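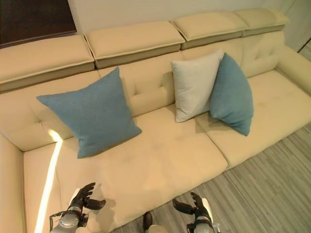 Brundico Lounge, Long Sofa

The Stoica is the longest sofa in our Lunonberg showroom. It is upholstered in cream, with a row of four adjustable headrests along the back and a padded armrest at the end.

Headrests: each one is a padded block with a piped seam and adjusts separately from its neighbors.

Back: soft panels with small cross-shaped tufts.

Pillows: two in teal-blue with a woven look, one in a pale gray-white. The blue is Allo 566. Pillows are sold separately.

Delivery is free within 100 miles. Allow 2 weeks for other colors. Showroom closed Monday.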